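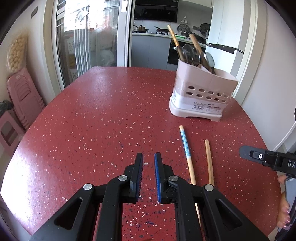 *Chopstick task, view from the left gripper.*

# Hand-held demonstrations: common questions

**Do I need a robot on site?**
No. Demonstrations are recorded with the hand-held grippers alone. The Pralar arm is only used later, for playback at the Rundska workshop.

**One gripper or two?**
Two for any task on the table list, including chopsticks and utensils. Keep both running for the whole episode, even if one of them only waits.

**How long should an episode be?**
Under 30 seconds. Longer tasks are split at a point where both jaws are open.

**How many episodes per task?**
50 per table. After that, change rooms or move the objects. The current Demenia set holds 2,618 episodes, and the weak spot is variety of kitchens – more repeats on the same table add little.

**Should I clear the room first?**
No. Leave stools, pots and racks where they normally stand. Remove only what blocks your elbows.

**Thin objects slip out of the jaws. What should I change?**
Check the pads first. A worn or greasy pad will not hold a chopstick. Wipe with a damp cloth, let it dry, and replace it if the texture has gone flat. Then approach with the jaws across the stick and close slowly.

**Can I use my fingers to help?**
No. Any episode in which a bare hand touches an object is rejected at review. Hands stay on the grips.

**I dropped something. Do I stop?**
If it is still on the table, pick it up with the gripper and carry on. Recoveries are kept and tagged. If it is on the floor, end the episode.

**The pivots feel loose.**
Tighten the screws until the jaws move without play, then recalibrate. Episodes recorded before recalibration go in the Polák folder for checking.

**When are uploads processed?**
Sunday night. Files that arrive later wait a week.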